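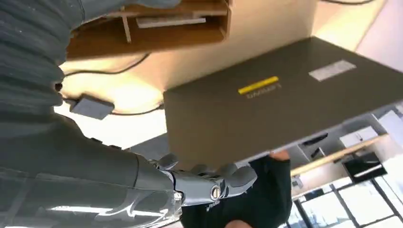
Shared Desk Reorganization, Room 404
Project report by Trinidad Baluyot and Rui Correia
Advisor: Laurinda Magalhães
Submitted 1/5/24

1. Background
Room 404 at Dakorthorpe is used by two student groups, and the desks have to be handed over between them. Laptops, chargers and personal items get mixed up. Our project was to work out a layout that a new person could follow without asking.

2. What we looked at
We started with the cords. A power strip lying on the desktop takes up the middle of the work area, and every cord plugged into it has to cross the rest of the desk. Adapters end up wherever the cable lets them. The riser helps with bags and other bulky things, but the space under it is shallow – fine for a cup, less so for a laptop. 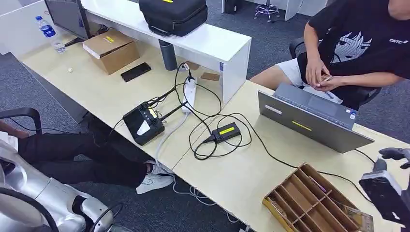 Labels were the other part. A yellow label is easy to spot on a dark adapter or a gray lid, so we kept yellow for anything that belongs to the room. Tiago Louro suggested a second color for personal items. We left that out.

3. Proposed layout
Power strip: behind the riser, cords run along the back.
Adapters: coiled and stored with the laptop they fit.
Laptops: closed and put on the shelf at the end of a session.
Drinks: on the riser only.

4. Remaining work
The cord lengths still need to be measured. We will test the layout in July with the second group.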